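Warehouse and Packing Floor Forum > Automation and New Kit > Packing cell replacing the bench line, what happened to your people?

Started by benchhand_ivcombe
2 May 2023

We pack travel pouches and small cases at the Ivcombe site, 23 of us across the shifts. Management have told us that 3 of the hand benches are going over to automated cells before December. The job at those benches is simple enough to say: unzip the pouch, check the lining, put the insert card in, zip it up, box it. I've done it for years and could do it asleep.

We've been promised no redundancies but the word "redeployed" has been used a lot. Has anybody been through this with soft goods? I can find plenty about cartons and bottles, nothing much about fabric.

Reply by Liam Fairclough

Went through it at Etoston. Ours was washbags, so close to yours. The robot part took longer than they said and the zips were the reason. A carton is the same shape every time. A pouch is a different shape every time you put it down.

What changed for us was the order of the work. Before, one person did a pouch start to finish. Now the cell does the opening and the card, and a person does the lining check and anything it rejects. You end up looking at the bad ones all shift, which is more tiring than it sounds. Ask now who gets the reject table and whether it rotates.

Reply by grutier_nights

Bit more cheerful from me. We've had a Grutier cell on nights for a while and my wrists are better for it. Opening and closing zips all night is how half our lot ended up with strapping on. I wouldn't go back.

Reply by benchhand_ivcombe

Fair point about wrists, I've had the same. What does the lining check look like at your places? Ours is done by feel as much as by eye, you run a thumb round the back where it bunches.

Reply by Rodrigo Moya

I'm on the process side at Bramwell and I write the work instructions, so take this as coming from that end. We do the check with the pouch fully open and the lid laid back flat, before anything goes in. Same position for the person and for the cell. If you let people do it one way and the machine another you can't compare the results and you end up arguing over who was right.

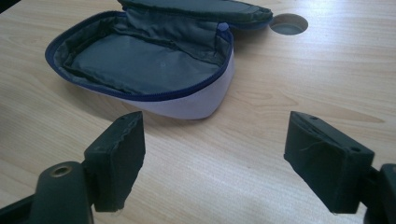
Our order of checks, copied from the sheet

1. Lid right back and flat. If it springs up, fold it back again before you look at anything else.
2. Zip tape all the way round the rim, looking for skipped stitches or a wave in the tape.
3. Lining, back wall first. Folds are fine. Pulled threads and light marks are not, put those to one side.
4. Outside last. The pale colours show everything.

Over one trial batch of 574 the cell passed 144 that a person then wanted to look at again. Most of those were lining creases that came to nothing, but that is still a lot of looking, and the sheet got rewritten afterwards.

Reply by Liam Fairclough

That's my point though. Those 144 landed on somebody's table and I bet it wasn't in the staffing plan. At Etoston they counted the reject table as half a job. It was a full one.

Reply by Rodrigo Moya

It was in the plan, but too low, I'll give you that. We put a second person on it. I don't agree that it has to be a worse job. Ours swap every two hours and they get a say in what counts as a fault. The bench packers knew things that weren't in any document, the thumb round the back wall being one. We should have asked them earlier.

Reply by grutier_nights

Two hours would be nice. We swap at break and that's it.

Also ask about pay grade. Ours went up a band for people trained to clear the cell, but only after the union rep pushed. The ones who stayed on boxing got nothing.

Reply by benchhand_ivcombe

Thanks all. I've written down the rotation, the reject table and the pay band. There's a meeting with the site manager coming up and I'll ask if a couple of us from the benches can help write the check sheet. Will post what they say.

Reply by Liam Fairclough

Get the rotation in writing – ours was agreed out loud and was gone within a month.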